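Home | Programme | Tickets | Venue | FAQ | Contact

Plesgate Thriller Nights: your questions

We get the same questions every season, so they are collected on this page. The replies are written by Mirjam Van der Linden, who picks the films and has been told more than once that she is too hard on them.

What sort of films do you show?

Mystery and suspense, mostly small ones that had a week in cinemas or none at all. A missing person, a house with a locked room, a village where everyone has agreed on the same story. I like this kind of film a great deal, and I think about half of them cheat. We show some of the cheats as well, if the first hour is good enough.

What do you mean by cheating?

The film hides something the main character knows perfectly well, then springs it on us as a discovery. Or it has a dream do the detective's work. If the heroine finds the body by having a nightmare about it, I want to know why she bothered to hire anyone. Plenty of our regulars disagree with me and are welcome to say so in the bar.

The poster says "based on true events". Is it?

Usually very slightly. I have asked distributors which events, and the answers have ranged from a newspaper cutting to a long silence. Treat the phrase as you would "home-made" on a pub menu. We leave it off our own listings unless somebody can show us the case.

What is this season's opening film?

Vorkden, a slow chiller about a surveyor who goes to a drowned valley to value a farm and is taken for a man who left years before. The publicity calls it "the most frightening film of the year". I wasn't frightened. I was uneasy for 50 minutes, which is more than most of them manage, and the last act is a mess of running about with torches.

And after that?

Astitz, a two-hander set in a closed hotel, and then Lukáč, in which a retired piano tuner becomes convinced that his neighbour has been replaced. Lukáč is the best thing in the programme. It is also the one people walk out of, so sit near the aisle if you have doubts.

Will the director be there?

Perhaps. We are often promised a director and sent a recorded greeting. Names go on the website when a train ticket has been bought and not before. If a guest drops out, the film goes ahead and the ticket price stays the same, as you are paying for the film.

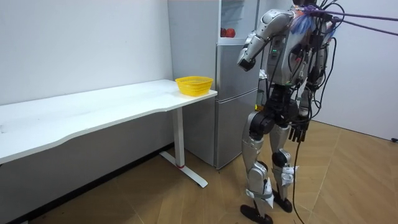

Humanoid robot by the desk and refrigerator.

Do you give away the endings?

Not in the printed notes, which are safe to read in your seat. The talk afterwards is another matter. It starts two minutes after the credits finish, and whoever speaks first will generally blurt out the lot. If you plan to see the film again with a friend, warn the friend.

I can't stand gore. Should I stay away?

Probably not. Very little in the programme is bloody. What the certificate won't tell you is how a film treats its animals, its children and its one sensible policewoman, all of whom tend to come off badly. Ask at the desk and you will get a straight answer, with spoilers if you want them.

Are the subtitles any good?

They vary. We take what the distributor supplies, and some of it seems to have been done in a hurry by someone who hadn't seen the picture. I check them when I can. In Astitz one line near the start makes no sense in English and has become quite popular with those of us who have watched it more than once.

Why don't you show star ratings?

I don't trust them. A thriller that half the room loves and half the room loathes comes out with three stars, and so does a dull one. Read the notes, look at who made it, and take a chance.

When do the films start?

Doors open 30 minutes before the film. We don't run adverts, so the start time printed on your ticket is the start of the film. Latecomers can come in at the back during the first few minutes. After that you will have missed the clue anyway.

Is there a matinee?

Yes, on Saturday. The film is the same one as in the evening, with the sound a little lower. I used to think suspense needed the dark outside as well as in, but the matinee crowd jump just as much.

Can I have a refund if I hated it?

No. You can have a refund if we cancel, if the projector fails for good, or if you return the ticket the day before. Hating a film is part of the arrangement.

How many seats are there?

The room holds 60. Booked seats are not numbered, and the front row is too close for subtitled films whatever anyone says.

Can I suggest a film?

Please do. Send the title and a sentence on why, and leave out the trailer. I gave up watching trailers for this kind of film when I noticed they were showing me the last scene. Suggestions for next season close in December.

Recent items
Vorkden: programme notes
Five endings we argued about
Lukáč and the trouble with lookalikes
Getting to Plesgate by bus
Last season's audience vote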